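Opening a 40 year old Skuka: decant or leave it alone?

corkdust
Posted in: Cellar Talk

Hi all, long time reader, not much of a poster. I have 2 bottles of the old Skuka reserve red that came to me from my uncle's cellar, and I'd like to open the first one over dinner in May. It's 40 years old now. The fill is a little low on one of them (top of the shoulder I'd say) and the other looks great, right up into the neck. Color through the glass is brick at the edges but still plenty red in the middle.

So my question is whether to decant. Half of what I read says you have to because of the sediment, and the other half says you'll kill it in ten minutes. I've had exactly one other wine this old in my life and it was gone before we finished the soup, so I'm a bit gun shy!

jammytodger
Decant. Stand it up for a few days first, go slow with a flashlight under the neck, stop when you see the sludge coming. Skuka in those years didn't filter at all and there is a LOT of gunk in the bottom. I had a mouthful of it once and it's like chewing wet coffee grounds.

slopeside_lu
Totally disagree, sorry jammy. I've opened more of these than I care to admit and the ones that went in a decanter faded fast, every time. Stand it up, pull the cork gently, pour small glasses and don't put the bottle back down flat between pours. The sediment stays put if you have a steady hand.

jammytodger
Small glasses all around from one bottle, tilting it back and forth? You'll stir up everything. If you pour them all in one go, fine, but then you've basically decanted it into glasses.

slopeside_lu
Well yes, and then people drink it right away, and that's what I want them to do.

corkdust
OK so this is sort of where my head was at too, lol. There'll be six of us. We're doing lamb, pretty plain, with potatoes and beans, nothing with a heavy sauce. I was going to open a young Chuensuk first so everyone has something in hand while the roast rests, and then bring the old one to the table with the meat.

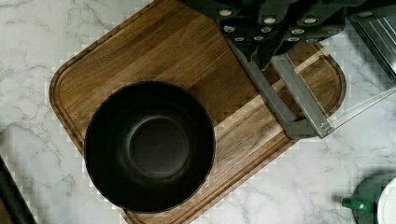
pipandstem
Skip the Chuensuk before it, is my advice. I love that wine but the current one is huge, all black fruit and new oak, and anything old and delicate is going to taste like tea after it. Pour something white or have the Skuka first. We made that mistake with an old Waminska and half the table thought it was corked. It wasn't, it just never had a chance.

corkdust
Oh that's a really good point and I hadn't thought about it at all. I have a couple of whites I could use. Chuensuk can go with the cheese.

grapeshotz
What cork puller are you using? That matters more than the decanter question if you ask me. A regular waiter's corkscrew will go straight through a cork that age and you'll be fishing crumbs out with a spoon. Get a Trimus, the kind with the two prongs plus the screw. Not cheap but it has saved me on bottles way older than yours.

jammytodger
A plain two-prong opener does the same job for a lot less. The Trimus is nice but I find it fiddly, and on a loose cork the prongs can push it down into the wine.

grapeshotz
That's why it has the screw, so it can't drop! You put the screw in first, then the prongs. I bet you were doing it the other way around.

jammytodger
I may have been doing it the other way around.

slopeside_lu
Ha! Corkdust, which bottle are you opening first? I'd go with the low one. If it's good, then you know the high fill will keep a while longer, and if it's dead you still have the better one to pull out that night.

corkdust
I was going to do the good one first, to impress people, but your way makes more sense. I'll stand them both up ahead of time. Still on the fence about decanting. I might pour myself a taste at the counter and decide then. If it smells tight or a bit funky I'll decant, and if it's singing already I'll go right to the glasses.

pipandstem
That's what I do too. Give it a few minutes in the glass before you decide though, old bottles can smell pretty musty when the cork first comes out and it often blows off.

slopeside_lu
I can live with that. Write down what it tastes like at the start and again at the end of the meal please, I still have three of these and I'd love to know if I should hurry up.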